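Tromville, bench room, February
Bay 2, relining. Started 9:15.

Carried over from last entry: old gray lining out of all three walls, floor scraped except the back left corner. Finished that corner first thing with the plastic blade. The metal blade lifts the adhesive faster but it leaves scratches in the board, and they show through thin paper. Vacuumed twice, wiped down with a damp cloth, left it until 10:00 with the room fan on.

Walls first, then floor. Last time (bay 1) I did it the other way around and dripped paste on the new floor.

Wall paper is the beige with the brown damask stripes, from the Hasum box. Two part rolls left in there. One has a crease running down it for the first arm's length or so, which I cut off and kept for test patches. The stripes run vertical. Checked them against a small square on the back wall before cutting anything, and the back wall is fine, but the left wall leans in slightly at the top. I split the difference on that side and let the stripe drift a little toward the front, where it is least noticeable.

Paste versus tape. I pasted a test patch on scrap board the evening before and it had bubbled by morning, so I used thin double-sided tape instead: one run along the top, one along the bottom, and one down each side. Burnished with a folded cloth. The tape holds well on the side walls. On the back wall it let go along the top after 40 minutes, near the middle. Wiped that strip with alcohol, let it dry, retaped, and it has stayed put. I should have wiped the whole top edge to begin with. The old adhesive leaves a film you can't see but can feel with a fingertip.

Corners: did not try to wrap the paper around the aluminum posts. Each wall is its own piece and stops against the post. Wrapping looks better for about a day and then the paper pulls away from the inside of the corner and makes a soft curve, and anybody who bumps it puts a hole in it. That was the whole trouble with the old lining. The cut edges at the posts are straight enough. The one on the right took two tries.

Pattern match across the corners: none. I thought about it and decided it would waste most of the second part roll.

Lunch, back at 12:50.

Floor. The choice was between three prints: the white one with gray leaves and orange flowers, the blue check, and the plain oatmeal. Blue check is out, it shows every small misalignment and the lines make the whole bay look crooked. Oatmeal is short, would have needed a seam. Went with the white leaf print. It goes oddly with the damask, two busy patterns next to each other, but the two have different colors and different scales and it is easy to tell where the floor stops and the wall begins. With the old gray on gray it was hard to tell at all.

Cut it oversize, laid it loose, weighted the corners with the small steel blocks, then worked from the back toward the front. Trimmed along the back and both sides with a new blade against the long ruler. The print has a direction to it – the ferns mostly lean one way – and I had the sheet upside down at first. No real reason to care, but bay 1 has them leaning the other way and I would like the two bays to be different on purpose, so I noted it on the tag.

Front edge is tucked down at the rail. Kept clear of the vent strip. Old floor covering had crept over part of the slots and there was a line of dust where the air had been going around it. Brushed the slots out with a dry paintbrush.

Ripples: one, long and shallow, from left of center toward the back. Lifted the back edge, pulled it a little tighter, laid it again. Mostly gone. A second, smaller one came up closer to the front after that. Pressed it with the rubber roller. It may need another pass tomorrow when the sheet has settled. Writing that down so I look for it.

Orange on the print: rubbed a few of the flowers with a damp white cloth on an offcut to see whether the color comes off. Nothing on the cloth. Same with the gray. Rubbed the wall paper too, on the creased piece, and there I did get a faint brown mark on the cloth. So: dry cloth only on the walls. Put a note on the side of the bay.

Lights. Same lamp setting as before. The white floor throws a lot more light up onto the lower part of the walls than the old lining did. Turned the overhead down one step and liked it better, then turned it back up to leave it the way the others expect. Open question, see list.

Cost and stock: the floor print came from Kallio, on the order with the storage trays. Offcuts are rolled in the tube marked LEAF. Enough in there for one patch but not for another floor. Wall paper, a bit more than half a part roll. The shelf sheet said 200 sheets of the thin backing card and there are clearly fewer than that, so I crossed the number out and wrote "recount."

Table items: red see-through piece and the rounded gray-green one went back in as soon as the floor was down. The red stands out well against the leaf print. The gray-green one less so where it sits near the gray leaves. It was worse on the old gray.

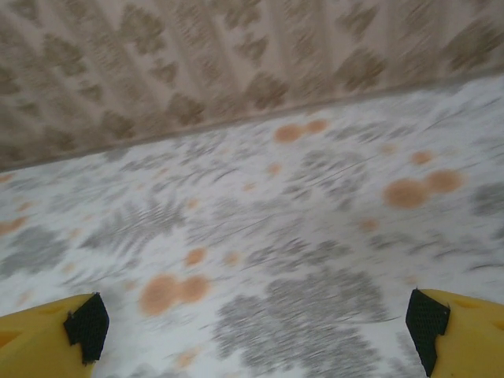
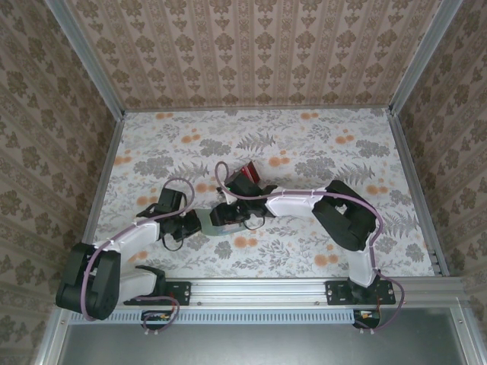
Bay 2, new leaf print on the floor in both. The striped wall paper is in the second one.

Left to do:
– roll the front ripple again
– check the top edge of the back wall, the retaped strip and either side of it
– decide on the overhead light, one step down or leave it
– recount backing card
– find out whether Drirnosside wants its sample book back. It has been on our shelf a long time and the return label inside says 2028, which I take to be the end of the loan
– dull blades into the tin, not the trash

Bay 3 after that. Its right wall has a dent near the bottom that wants filling before any paper goes on. Filler is in the cabinet under the sink, the tub with the split lid.

Stopped 4:40.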